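Fluvura notebook, bedroom set
12 November 2019
Kept by Gwilym Rosser, with Baltasar Collado on the stop button

Well, the pillow run got away from us again, and I want to get it down while I still remember the order of it. The task was the easy one (or so I keep telling people!): take up the fringed white pillow with both hands and set it on the gray chair. We had the bedding in the same session too, and gray fleece for the single-hand pinches, which I'd always thought of as the harder material.
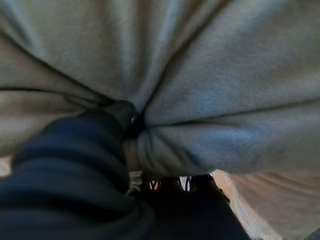
Wrist view, fingertip in the gray fleece.

The fault is in how the two arms share a load. Each one closes until it reads the squeeze we asked for, then both lift together. Today the right side reported a good grip, the left side lagged, and the lift started anyway. Baltasar saw the left arm keep pushing inward after it should have settled, and he hit the stop before I'd got my mouth open. Bless him for that. The log shows the left squeeze value frozen for 600 milliseconds while the arm was still moving, so the controller was chasing a number that had gone stale.

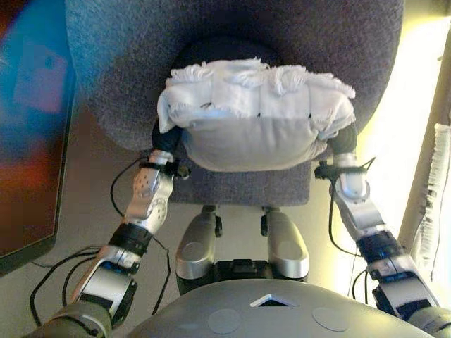
Gwilym Rosser

I first blamed the Somix driver, having been burned by it back in May, and spent far too long reading its settings. The driver was fine. We replayed the log on the bench with the limit set to 70 and then to 100, and the freeze came in the same place both times, so the limit has nothing to do with it. My money is now on the message queue in Endgate, our little supervisor program, which holds old readings whenever
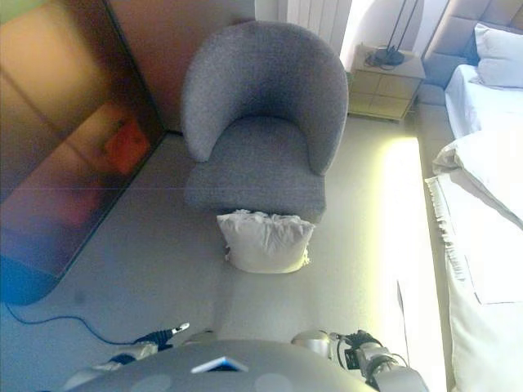
the head camera is saving at full rate. Baltasar thinks it could also be a tired connector at the left wrist, and he may well be right, so we'll swap that cable before anyone touches the code.
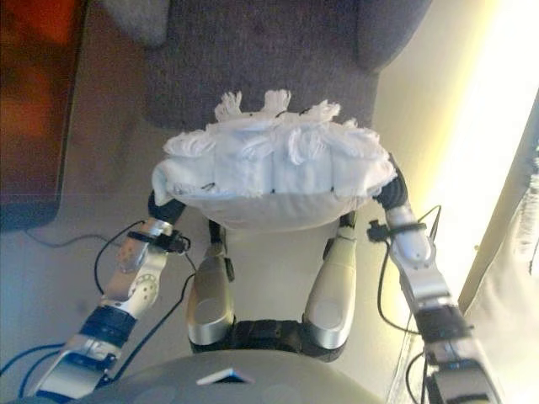 2 min read

For whoever is in next: no two-handed lifts until this is closed, please, not even slow ones. One hand on the fleece is all right, with somebody at the button. I've put a check in Endgate that drops both arms to hold if a squeeze reading is more than 5 milliseconds old, but it has only been tried on the bench and I wouldn't lean on it yet. The log is in the Palacios folder under today's date. Baltasar has the spare cable in his drawer.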